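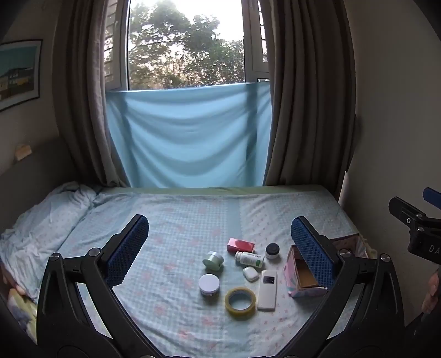
FOR IMMEDIATE RELEASE

May 2022

The Overnight Bag is out, and I'd love for you to read it

Hi, I'm Filipa Antunes, and I wrote a little book about packing for the hospital. Mandico Press is publishing it this month, and they asked me to write the press release myself because (their words) I talk about it all day anyway. So you're getting me instead of a proper publicist. Sorry, Mandico!

The book is called The Overnight Bag: What to Take When You or Someone You Love Has to Stay In. It's a small paperback, 61 pages, spiral bound so it stays open on a bed or a kitchen counter while you run up and down the stairs looking for the phone charger. The print is big. There are blank lines at the end of every chapter, and I really hope people scribble all over them.

It started with my mom's hip. She had a surgery date, a very nice letter from the hospital, and a list in that letter that said "toiletries, nightwear, personal items." Personal items! What does that even mean when you're 79 and you've never stayed in a hospital except to have babies? We packed a gorgeous bag. It had a robe that was too long to walk in, a hardback novel too heavy to hold up, and slippers with no backs, which the nurse took one look at and put in the locker. It didn't have a pen, her hand cream, or the short cable that would reach from the outlet to the pillow. I drove home for the hand cream, and then I drove home again for the glasses.

When she was back on her feet I wrote out a list for my aunt, who was next in line for a knee. My aunt gave it to her neighbor. The neighbor gave it to her church, and somebody there typed it up and added things, and I started getting letters. Real letters, with stamps! I put a note in a couple of local newsletters asking people what they wished they'd packed, and by the time I sat down to write the book I had 508 replies in shoe boxes under my desk.

I read every one. A lot of them made me laugh, and a few of them I had to put down and come back to the next day. People wrote about earplugs, lip balm, a pillowcase in a color the laundry wouldn't mix up with its own. One man took his own teaspoon. A woman who'd spent most of a winter on a ward told me she kept a tiny notebook for the doctor's rounds, so that when the doctor came by at six in the morning and asked if she had any questions, she had some. I stole that one for the very first page.

What's in the book

There are 6 chapters, and you can read them in any order. The first is for a planned stay, when you have time to think. The second is for a sudden one, when a friend or a son or the lady across the hall is going to be standing in your bedroom with a bag in one hand and no idea where you keep anything. (Please, label a drawer. I go on about this for two whole pages.) Then comes a chapter for kids, one for new parents, one for the person doing the visiting, and one for coming home, which gets forgotten and then there you are in the parking lot in February in a hospital gown and a cardigan.

The visitor chapter is my favorite. Visitors get hungry, their phones die, and the chairs are terrible. I was a visitor for most of this, and I'd have paid good money for a list that told me to bring a sweater and something to eat.

I should say what the book isn't, too. I'm a retired school secretary. I don't give medical advice, and anything to do with medicine goes back to the same line every time: bring a written list of what you take, and ask the staff what they want you to do with your own supply. Every hospital has its own rules on that, and on electrical things and valuables as well. Call the ward and ask. They'd much rather you did.

The drawings

The drawings are by Waltraud Kuhlmann, and they're wonderful. Waltraud taught art for years and draws a washcloth the way other people draw a cathedral. She wouldn't work from photos out of a catalog, so she laid her own things out on the spare bed at home and drew them where they were. Every page has one of her sketches in the margin, and the fold-out checklist in the back is all in her handwriting.

I asked her for a line for this release and she sent me this: "Filipa sent me her list and I told her it was too long. She made it shorter, and then she called me on the phone and read me everything she had taken out. In the end we put half of it back. I'm very fond of the page with the socks."

So am I, Waltraud.

Where to find it

You can buy The Overnight Bag from Mandico Press directly, by mail or over the phone, and at the Batari bookstore in Baumgart, where they've been kind enough to put a stack next to the register. Zimico printed it for us, on paper you can write on with a cheap ballpoint without it smearing. I tested that myself at the kitchen table with every pen in the house.

If you run a waiting room, a library, a senior center or a parish hall, ask Mandico for the loose checklist. It's a single sheet, it's free, and you can copy it as much as you like. You don't have to buy the book to have it. I was firm on that from the start, and the folks at Mandico never argued with me for a second.

We're having a small launch at Batari later this month. Waltraud will be drawing, I'll be reading from the visitor chapter, and there'll be coffee and my sister's almond cake. Bring your own list if you have one! I'm still collecting, and I've got a fresh shoe box. The store has the time posted on its door, and the people at the counter will happily tell you over the phone as well.

For editors and producers

I'm glad to talk on the radio, on the phone, or in person if you're close enough for me to drive. You're welcome to reprint the planned-stay checklist in full as long as you mention the book and credit Waltraud for the drawings. Review copies are available from Mandico Press. Tell them which chapter your readers would care about most and they'll mark the page for you.

The Overnight Bag: What to Take When You or Someone You Love Has to Stay In
By Filipa Antunes, with drawings by Waltraud Kuhlmann
Mandico Press, spiral-bound paperback, 61 pages

Press contact: Filipa Antunes, care of Mandico Press. Let it ring a while, I'm usually out in the yard.

###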